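What I'm buying for the arm this year, and what I'm not

Last updated: 30/09/2025
3 min read

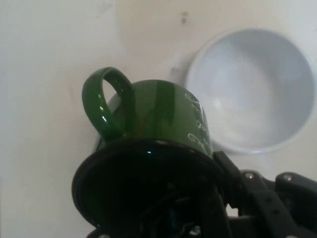
Green mug in the gripper, white bowl next in line.

The arm itself was the easy part of the budget. It was paid for in January and it hasn't cost me anything since. What I got wrong was everything that goes on the end of it and around it, so this year I wrote a list first and set a limit of $1,000.

Fingers come first. The black plastic ones do fine with bowls, but a glazed mug is slick and I want more grip on it. Vesholm sells soft pads at $18 a pair, and I'm ordering 3 pairs. I looked at the full Momar finger set as well. It's nicer, but it needs its own mounting plate, and the plate costs more than the fingers do.

Next is a spare wrist camera. I run everything off the one camera, and if the cable goes I'm stopped until a new one shows up. Åberg quoted me 18 working days for delivery, so I'd like the spare sitting in a drawer before I need it. This is the biggest line on the list.

Then lighting. Shiny dishes throw back highlights, and the white curls on the side of the green mug are harder for my software to deal with than plain color. I had a ring light in the cart and took it out again. Two cheap lamps with diffusers should cover the same ground, and I can move them.

Dishes get their own line too. I used to take them from the kitchen, which was a mistake. Thrift store mugs and bowls are fine, and I try to get different handles and finishes.

What I'm leaving off: a second arm, a force sensor and the Bridbridge service plan. Krishnamoorthy Chacko has the plan for his setup and says he has called them once. Alaric Mahmoud thinks I should skip the lamps and put that money toward the sensor. He may be right, but a sensor means rewriting a good part of my control code, and I don't have the evenings for it.

I'm keeping back whatever is left after the camera for screws, cable ties and shipping. Shipping was what sank the last budget. The pads get ordered this week, and I'll post the totals once the camera invoice comes in.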